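Budgeting for a workshop robot arm: what I'd tell myself before spending a cent

I've had a small arm on my bench since September, and people keep emailing to ask what it cost. The answer is $1,752 all in, and only around $900 of that was the arm! The rest went on stuff I hadn't put on my list at all, so let me save you some grief.

Price the table first. Arms want something stiff to bolt to, and my old folding bench wobbled every time I leaned on it, never mind when a motor kicked in. Aluminum extrusion is lovely for this. You can bolt an arm to a rail along the back and slide it over later when you change your mind (you will change your mind). Buy more brackets and T-nuts than the drawing says. They roll under things.

Tape out the reach on the floor before you order. My friend Ilham Hegazy did it with painter's tape and a broom handle and found her arm would have hit the dryer door. Catalog reach is measured with the arm stretched flat out, and you don't want to work out there, so knock a good chunk off when you plan.

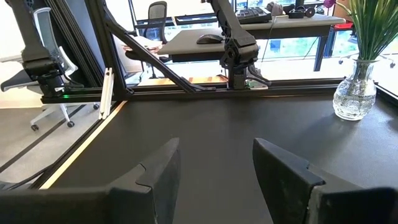 Matte black is what I'd pick for the top, by the way. Shiny white laminate looks great in the store and then throws glare straight into any camera you mount. Black does show smudges, so put a pack of microfiber cloths in the budget and move on.

Fingers! Get a spare pair. I ordered mine from Odberg at the same time as the gripper and paid one lot of shipping, while Hiyori Oda (same gripper, same month) ordered hers later and paid twice. If you want to practice on breakable things like glassware, spend a bit on softer pads too, and start with thrift store glasses. Fill them partway with water so they have some weight to them. Do that well away from the power strip, please.

Cables are the sneaky one. Measure from the outlet to the base, then up the frame, then add slack for the arm to move. I came up short and had to buy everything again in the longer size. Clips, sleeves and a decent strip with a switch you can reach without stretching over the arm all belong on the list.

Should you get one arm or two? Start with one. A second arm means a second power supply and more rail, plus a lot more evenings of setup. Leave room on the rail for it, though, and buy the longer piece now. Priltthorpe will cut extrusion to length, and my extra stretch added very little to the bill.

Last thing, keep some money back for the first couple of months. I still haven't bought a proper chair for that end of the room, and my back is letting me know.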